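4. Preparing the board before hanging

Last updated 6/11/24

Lay the Hasden board flat on a table, with the writing side up. Two people should lift it.
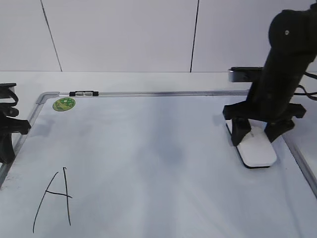
By Zinhle Masilela, Lirby Office Fittings

1. Wipe the writing surface with a soft cloth.
2. Check that each corner cap is pressed fully onto the rails.
3. Mark the wall at 58 inches from the floor - this is the height of the top rail.
4. Drill the holes 40 mm deep and insert the plugs.

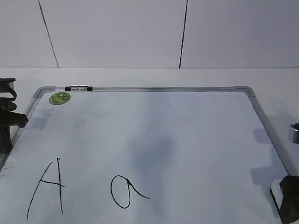
Fig. 2. Metal frame and corner caps, far side.

CAUTION: Do not tighten the screws before the board is level - the rail can bend.

Note: For brick walls, please use the longer screws from bag 2.

Contact: Lirby Office Fittings, Brollesville | © Lirby | Back to top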